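Hi Gyula,

Quick update on the Flandelness oral history recordings, as promised, before I vanish into transcripts for the rest of September. The short version is that we're a bit behind on typing things up and a bit ahead on everything else, which I'll take!

We've now recorded 296 people against the 300 in the grant agreement. The last four are all folks who used to work at the Bosier cannery, and they keep rescheduling on me because of the plum harvest (fair enough, I've seen those trees). I expect to have them done well before the final report. The Bognár family also let us copy their box of letters, so that's 772 pages scanned on top of the interviews. It wasn't in the original plan and it didn't cost anything except my evenings.

Transcription is the slow part. The older speakers slide in and out of dialect, and the typing service we started with kept sending back pages full of question marks, so I moved the work to Hesard. They cost a little more per hour of tape but I'm fixing far fewer mistakes, and the travel line came in under budget, so I'd like to shift some money over from there. Can you let me know if that needs a form or if an email is enough?

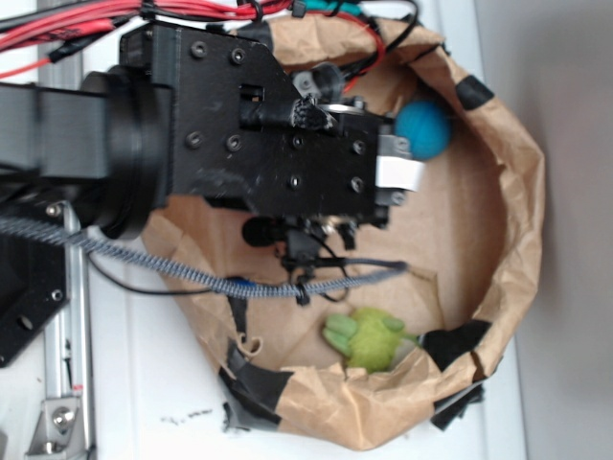
Will the recordings be open to the public by the end of the grant? Most of them will, through the library's listening desk, and the ones where the speaker asked for a delay will stay closed until the date on their consent sheet.

Three people have asked for changes after hearing their recordings back. Two were small cuts and those are done. The third wants to redo the whole second half — she remembered the flood year wrong and her sister let her know about it — so I'm going back out to see her with the good microphone.

Next up for me is the place name index, then the short booklet. I have a rough draft of the booklet's first chapter if you'd like to see it, but the cannery section is still mostly notes. I'll send the updated budget sheet separately once you've told me about the travel money.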